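Unidad 4
La cesta de la compra: el envase, el recipiente y la línea de caja

Presentación de la unidad

La compra de autoservicio es una de las actividades más frecuentes del comercio minorista y, sin embargo, una de las que menos espacio ocupan en los programas de formación. El cliente entra, toma un recipiente, recorre los pasillos, retira productos de la estantería y los traslada hasta la caja. Cada uno de estos pasos depende de decisiones que el establecimiento ha adoptado con anterioridad: la altura de los estantes, la anchura del pasillo, el número de cestas disponibles y el lugar en que se recogen.

La presente unidad se ocupa del tramo comprendido entre la estantería y la caja. Las unidades anteriores trataron la recepción de la mercancía y la reposición del lineal; la siguiente abordará el cobro y el embolsado. Se recomienda al alumnado que tenga a mano el plano del establecimiento Jarville, reproducido en el anexo B, pues a él se remiten casi todos los ejercicios.

Objetivos

Al finalizar la unidad, el alumnado deberá ser capaz de:

Distinguir los tipos de recipiente que se ponen a disposición del cliente y justificar su elección según la superficie de venta.
Describir el orden en que conviene colocar los artículos en una cesta de mano.
Aplicar los criterios de colocación de las bebidas embotelladas en el lineal.
Redactar una ficha de observación de pasillo.

4.1. La cesta de mano

La cesta de mano está pensada para compras breves. Frente al carro, ocupa poco espacio, se apila con facilidad y permite circular por pasillos estrechos. Su inconveniente es conocido: el peso recae sobre un solo brazo. Una cesta cargada de líquidos se vuelve incómoda mucho antes de estar llena.

Los modelos de pared calada dejan ver el contenido desde fuera, lo que facilita el trabajo en caja, y resultan más sencillos de limpiar. El asa puede ser rígida o de alambre. La segunda se abate sobre el borde y favorece el apilado, aunque su escaso grosor concentra la carga en los dedos. En la encuesta realizada en el establecimiento Jarville, con 1518 respuestas, el asa fue el elemento más citado entre las molestias de la compra a pie.

4.2. Las bebidas embotelladas

Las botellas de refresco plantean un problema particular. Son altas, pesadas para su volumen y ruedan cuando se tumban. Introducidas de pie en una cesta poco profunda, sobresalen del borde y desplazan el centro de gravedad; colocadas de costado, forman una base estable sobre la que pueden apoyarse artículos más ligeros. Como norma general, se introducen al principio de la compra y se depositan sin dejarlas caer.

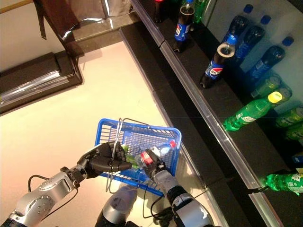

Departamento de Comercio y Gestión del Punto de Venta

La botella de tapón rojo llega inclinada, casi de lado, a la cesta azul, con el asa de alambre sujeta y un lado levantado. Conviene observar también la proximidad del lineal de refrescos: cuando el recipiente se acerca a la estantería, el recorrido del envase es corto y el pasillo queda despejado para los demás clientes.

El manual interno de Kerekes, empleado como lectura complementaria en este curso, propone reservar a las botellas grandes los estantes situados entre la rodilla y la cintura. En el plano de Jarville, el módulo de bebidas admite hasta 80 envases por estante. Emília Lukáč y Miloslav Šimek, autores del apartado de ejercicios, advierten de que una ocupación completa dificulta la retirada de la primera fila —los dedos no encuentran hueco entre los cuellos— y aconsejan dejar un margen lateral.

4.3. Ficha de observación

La ficha se cumplimenta en el propio pasillo, durante una sesión de 43 minutos. Se anotarán el tipo de recipiente, el primer artículo introducido, la posición de las botellas y cualquier reordenación del contenido antes de llegar a la caja. No se recogerán datos personales de los clientes ni se les dirigirá la palabra.

Para la puesta en común, los grupos compararán sus resultados con los de la serie de diciembre, que figura en la página 24 del cuaderno de prácticas. Las discrepancias deberán comentarse por escrito.

Términos clave: lineal, módulo, recipiente de compra, pared calada, asa abatible, base de carga.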